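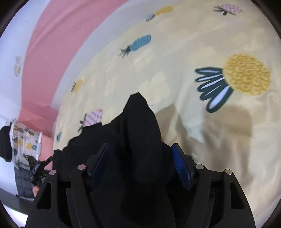 Drap de lit jaune pâle à motifs imprimés d'ananas.

Drap de lit

Un drap de lit, ou simplement drap, est une pièce de linge de maison rectangulaire placée entre le dormeur et le matelas (drap de dessous) ou entre le dormeur et les couvertures (drap de dessus). Il protège la literie de la transpiration et des frottements et se lave séparément de celle-ci. Le terme désigne aussi, dans un sens plus ancien, une étoffe de laine cardée, tissée puis foulée ; cette acception est traitée dans l'article Drap (étoffe).

Étymologie

Le mot vient du bas latin drappus, « morceau d'étoffe », d'origine probablement gauloise. Il s'applique d'abord à toute pièce de tissu, notamment au lange et au vêtement. Le sens de « linge de lit » s'est fixé au Moyen Âge, en concurrence avec linceul (du latin linteolum, petite toile de lin), aujourd'hui réservé en français courant au drap mortuaire, mais conservé avec sa valeur ancienne dans plusieurs parlers régionaux.

Types

Drap plat. Pièce sans élastique, ourlée aux deux extrémités, les lisières du tissu pouvant tenir lieu de finition sur les longs côtés. Utilisé dessous, il est rabattu sous le matelas sur les quatre côtés, souvent avec un pli en biais aux angles, dit pli au carré. Utilisé dessus, il comporte à la tête un revers, parfois orné d'un jour échelle, d'une broderie ou d'un passepoil.

Drap-housse. Drap de dessous dont les quatre coins sont cousus en volume et tendus par un élastique. L'élastique peut être limité aux angles ou courir sur tout le périmètre. La hauteur du coin, appelée bonnet, doit être adaptée à l'épaisseur du matelas, surmatelas compris.

Drap-sac. Drap plié et cousu sur deux côtés, employé dans les refuges, les auberges et les sacs de couchage. Il est habituellement en coton, en soie ou en polyester.

Alèse. Elle n'est pas un drap au sens strict, mais une protection absorbante ou imperméable intercalée entre le matelas et le drap de dessous.

Dans une partie de l'Europe, l'usage de la couette avec housse amovible a fait reculer celui du drap de dessus. Le drap-housse y constitue, avec la housse de couette et la taie, la parure de base.

Matières

Coton. Fibre la plus répandue. La longueur des fibres conditionne la finesse du fil et la tendance au boulochage : les fils à fibres longues présentent moins d'extrémités libres en surface. Le coton peigné a subi une opération supplémentaire qui élimine les fibres courtes.

Lin. Fibre libérienne à forte absorption, peu élastique, donc froissable. La toile de lin neuve est raide et s'assouplit au fil des lavages. Le lin dit lavé a reçu en usine un traitement d'assouplissement.

Métis. Toile à chaîne de coton et trame de lin, longtemps courante dans les trousseaux français. Les draps métis anciens, lourds et à couture centrale, sont fréquents sur le marché de l'occasion.

Chanvre. Voisin du lin par ses propriétés, il a fourni une grande part du linge rural avant la généralisation du coton.

Polyester et mélanges. Le polyester réduit le froissement et le temps de séchage, au prix d'une absorption moindre. Les mélanges polyester-coton dominent dans les collectivités.

Viscose, lyocell, soie. Fibres au toucher plus glissant, de meilleur tombé, mais généralement plus sensibles à l'abrasion à l'état mouillé dans le cas de la viscose.

Armures et apprêts

La percale est une armure toile serrée, réalisée en fils fins, au toucher mat et ferme. Le satin de coton présente de longs flottés en surface, qui lui donnent un aspect lustré et une plus grande sensibilité aux accrocs. La flanelle est une toile ou un sergé gratté, employé en saison froide. Le jersey, obtenu par tricotage, est extensible dans les deux sens et sert surtout à la confection de draps-housses. La cretonne est une toile de coton plus grossière que la percale.

La densité d'un tissu s'exprime en fils par centimètre carré ou par pouce carré, par addition des fils de chaîne et des fils de trame. La comparaison de deux articles suppose donc que l'unité soit précisée. Le comptage séparé des brins d'un fil retors augmente la valeur affichée sans que la contexture du tissu en soit modifiée.

La teinture peut être faite sur fil (rayures et carreaux tissés) ou en pièce (unis). Les motifs figuratifs, floraux ou géométriques sont le plus souvent imprimés. L'impression au cadre rotatif convient aux longues séries ; chaque couleur y requiert un cylindre et le motif se répète selon un rapport fixé par la circonférence de celui-ci. L'impression numérique par jet d'encre s'affranchit de cette contrainte et permet de petites séries. Un motif pigmentaire, fixé par un liant, reste en surface de la fibre ; un colorant réactif se lie à la cellulose et modifie moins le toucher.

Dimensions

Les dimensions d'un drap-housse sont exprimées par celles du matelas, suivies de la hauteur du bonnet. Celles d'un drap plat correspondent à la pièce elle-même et comprennent le rabat. Les formats varient selon les pays, et un format portant le même nom commercial peut recouvrir des mesures différentes.

Le retrait au lavage doit être pris en compte pour les fibres cellulosiques. Un tissu sanforisé a été compressé mécaniquement dans le sens de la chaîne avant confection afin de limiter ce retrait. Les fabricants de tissus non stabilisés prévoient en principe une surcote.

Confection artisanale

Avant l'apparition des métiers larges, un drap de grand lit était assemblé à partir de deux lés, joints lisière contre lisière par un surjet à la main. Lorsque le centre était usé, la couture était défaite et les lés inversés, les anciens bords extérieurs se trouvant au milieu. Cette opération, dite retournement, prolongeait la durée d'usage de la pièce.

L'inventaire du fonds textile de Gralurville, dressé par Lurdes Calado, recense 176 draps, dont 41 portent la trace d'un retournement. Les initiales y sont brodées au point de croix, en coton rouge, à proximité d'un angle. Un numéro d'ordre accompagne le monogramme sur 21 pièces et servait à répartir l'usure par rotation. Godelieve Dekker a proposé, pour ce même fonds, un classement fondé sur la largeur des lés et la torsion du fil de couture.

Entretien

Le blanc en coton ou en lin supporte en général un lavage à 60 °C. Les couleurs et les imprimés sont habituellement lavés à 30 ou 40 °C, selon l'étiquette. L'eau de Javel altère la plupart des teintures et affaiblit la cellulose lorsque le rinçage est insuffisant. Les adoucissants déposent un film qui diminue le pouvoir absorbant.

Le séchage en machine à température élevée accélère la dégradation de l'élastique des draps-housses. Le repassage du lin s'effectue sur tissu encore humide. En blanchisserie industrielle, les draps plats passent dans une sécheuse-repasseuse à cylindre, puis dans une plieuse ; les draps-housses se prêtent mal à ce traitement.

Les défauts d'usage les plus courants sont l'amincissement de la zone centrale, la rupture des coutures de bonnet, le boulochage des mélanges et le jaunissement lié aux résidus de sébum. Les draps hors d'usage sont recyclés en chiffons d'essuyage ou effilochés.

Voir aussi

Alèse
Housse de couette
Linge de maison
Percale
Taie d'oreiller
Trousseau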